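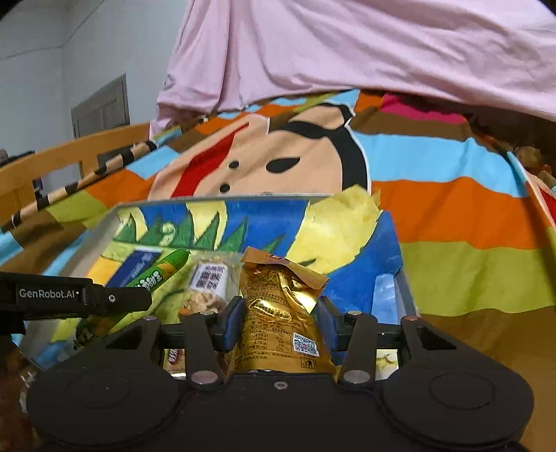

Vol. 40, No. 2

Let Your Savings Be Boring

My aunt kept her rainy-day money in a passbook account at a bank two blocks from her kitchen, and for most of my twenties I thought that was the saddest thing I had ever heard. I was reading stock tips on my lunch break, you see, and I had Opinions. I would sit at her table, eating her plum cake, and explain to this patient woman that her money was asleep. She would nod and cut me another slice.

I have come around to her side, though it took me a good long while (and one transmission, which I'll get to).

People ask me all the time where they should put their emergency fund, and what they usually want is permission to put it somewhere exciting. My neighbor Toivo Turunen moved his into a fund that pays a bit more but takes several business days to get out of. A young couple I know, lovely people, had theirs in Histex shares, where she works, so that a bad year at the company could have cost them the paycheck and the cushion in the same week. I said so as gently as I could, and they did sell some of it in December.

Now, the transmission. It gave out on me one winter when nearly every dollar I had was tied up in a stock I was sure would recover any day. I sold at a loss to pay the mechanic. A year of savings account interest on what I needed would have been peanuts next to what I lost that afternoon, and I still remember standing in the garage office with the phone in my hand, feeling about nine years old.

I'm all for investing, please don't write in! I put $325 a month into a plain index fund and I hardly look at it. But the first few months of expenses are a different kind of money, and I think we do people harm when we talk about it as if it were lazy. Wian Ndlovu wrote in these pages last issue that cash "loses to inflation every single day," and he's right, it does. So does the money I spend on homeowner's insurance, and I have never once felt cheated that the house didn't burn down.

Shop for a decent rate, by all means. I moved mine last spring and came out $133 ahead over the year, which bought a very nice dinner and some tires. Just check that the account is insured and that you can get at the money by tomorrow morning, and after that, leave it be.

My aunt, by the way, never did move hers. I asked for the plum cake recipe instead.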